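Musa Nwosu does not trust the success rate on his own dashboard. "It said 89 percent," he says. "I asked 89 percent of what, and it took a week to get an answer."

Nwosu looks after grip testing at Zornalus, which trains its software on recordings of people moving household things with hand-held grippers. In August the software was put on an arm at the Geltley site and told to empty a fruit bowl. It closed on a tomato and kept closing.

"The force limit was there. It was in the settings file, everybody had seen it," he says. The arm had restarted that Friday, though, and come back up with factory values. No alarm sounded. A technician had a hand near the bowl and pulled it out in time — Nwosu won't call that a safety system.

The first report blamed the finger pads. He didn't buy it. He went through 900 logged grips and found 31 where the limit had never loaded, most of them marked as successes. "If the thing ended up on the other side of the table, it counted. You could have drunk it through a straw and it counted."

The supplier, Flultorano, has sent a patch that checks the limit at startup. Has it worked?

"It has been installed," Nwosu says. "Ask me after the winter."
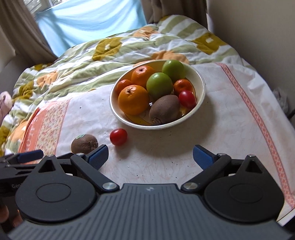

He is no easier on the training data. An orange forgives you, he says, and so does a kiwi up to a point, so people who record with firm fruit all day learn to squeeze without thinking, and the software learns it from them. He wants soft things in every session and a force reading saved with each grip. So far he has got the first.

He also asked for a stop button within reach on both sides of the arm. The site has 2 now. One was behind a cabinet when he last visited.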